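Home | Forums | New Posts | Members | Search
Filed under: Teleop & Demonstration

cakivden_kid
Has anyone got good results from remote-control demos in sim? I did 3,000 of them for a box and rack task with a gamepad and my policy still dithers over the rack like it forgot its keys. Is hand guiding better?

trillard
Hand guiding, every time! You feel the arm, you move smoother, and 1,000 of those beat your 3,000. Ditch the gamepad.

J_Gilmartin
Kind of hard to hand guide an arm that only exists in sim, trillard :) I don't buy the 1,000 thing either. My gamepad demos were jerky for a week and then they were fine. Mine's the same sort of task, from two views:
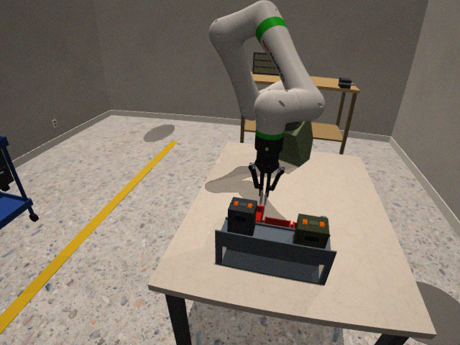
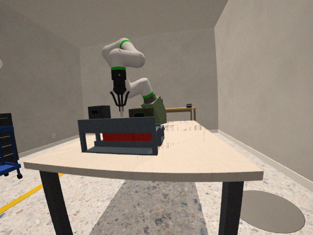
My trouble was always depth. I'd line up left and right, feel great about it, and come down short. What helped was driving with both views open, so in the second one I can check the fingertips against the top of the rack while the first gives me the gap between the two boxes. I also threw out every demo where I stopped to think, and the hovering got a lot better.

trillard
Fair on the sim part. Still say a gamepad is the wrong tool, get a 3D mouse.

cakivden_kid
I pause in pretty much all of mine, ugh. Going to trim them tonight and retrain.
– Jarlath, do you cut the pause or toss the whole demo?

J_Gilmartin
Toss it. Cutting left me with jumps.

Last updated: September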